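How to Get a White Tabletop Clean and Keep It That Way

I have had a white table for longer than I care to admit, and I love it, but a matte white surface does ask a little something of you. Every pencil smudge and coffee ring shows up sooner or later, and if you scrub at it the wrong way you end up with a shiny patch that bothers you more than the stain did. So let me walk you through the way I do mine, which I've settled into after a good deal of trial and error (mostly error, in the early days).

You'll want two soft cloths, a bowl holding 300 ml of warm water, a small squirt of dish soap and a dry towel. Old cotton T-shirts make wonderful cloths, so don't go out and buy anything special. Put the rough green scouring pads back under the sink, please -- they are fine for pans and terrible for tables.

Start by taking everything off. I mean everything, even the pen cup and the little plant you were hoping to slide from side to side. Then brush the crumbs into your hand with a dry cloth, working from the far side toward yourself.
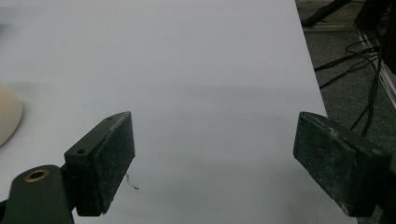 Now dip the first cloth in the soapy water and wring it out until it stops dripping. Wipe in long, straight strokes, overlapping each one a bit, the way you'd mow a lawn. My friend Chaimae Alaoui goes in circles and her table looks lovely, but I always leave swirls when I try it.

If you come to a mark that won't budge, lay the damp cloth over it and leave it there while you make yourself a cup of tea. Most food marks will soften up nicely. For pencil and scuffs I use a plain white eraser, very lightly, and brush the crumbs away after. Ink is harder. Try a dab of rubbing alcohol on a cotton ball, but test it first on the underside, where a dull spot won't break your heart.

Don't forget the edges! Run the cloth along each side and an inch or so underneath, where sticky fingers like to go. If your table stands on carpet, as mine does, keep the bowl on a chair beside you and go easy on the water.

Go over the whole top again with the second cloth and clean water, then dry it with the towel right away. Crouch down and look across the surface toward a window, and any streaks you missed will show up at once. Give those another quick wipe.

I do the full wash every couple of weeks and a quick dry dusting in between. Coasters help too, of course, if you can get your family to use them. I keep a stack of cork ones at the end nearest the kitchen, and a folded dish towel for hot plates.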